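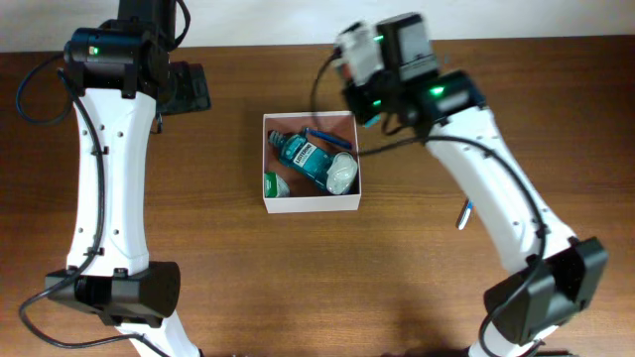
Packing Toiletries at the Trorkema Workroom

By Iara Acuña
January 2023
Reading time: 2 min

The toiletries table is the smallest part of the packing work at Trorkema, and it gets the fewest visitors. It is one table against one wall, and it is where the boxes for the Farías shelter are put together. The opening picture in this gallery was taken there, with an open white box on the table and a few toiletry items inside.

The notes that follow are from Amancay Zapata, who runs the table, and Lautaro Valdebenito, who keeps the stock list.

The table
Wood, with a reddish-brown grain. It came from the old Darnell office when that building was cleared out. Zapata wipes it down before each packing session and keeps the next stack of flat boxes on a shelf in the hall.

The box
White cardboard, left open while it is being filled. The workroom switched to this kind in December, when the supplier, Tradgate, stopped carrying the taller brown one. The order was for 119 boxes. The old ones held a full-size shampoo standing up. Valdebenito says he would go back to them if he could get them at the same price.

The contents
A box holds a small set of toiletries meant to last one person 16 days. The list changes with what has been donated. Toothpaste and soap are nearly always in stock. Deodorant runs short. Razors are handed out at the shelter desk and do not go in the boxes.

Packing order
Bottles go in first, along one side, with the caps checked. Tubes lie flat next to them. Anything in a paper wrapper goes in last so that it stays on top. The lid is closed only after a second person has looked inside. On most days that is Yamila Leiva.

Labels
One label per box, on the short side, with the packing date and the size of the set. Names are not written on boxes. Charoen Jaidee prints the labels in sheets of 40 and leaves them in the drawer by the door.

Deliveries
The workroom sent out 1,403 boxes last year, counting all types. Toiletry boxes go to Farías twice a month, in the morning. Unopened travel sizes can be dropped off at the side entrance during office hours. Opened bottles cannot be used.

Last updated by Yamila Leiva: delivery times and label sheet size corrected.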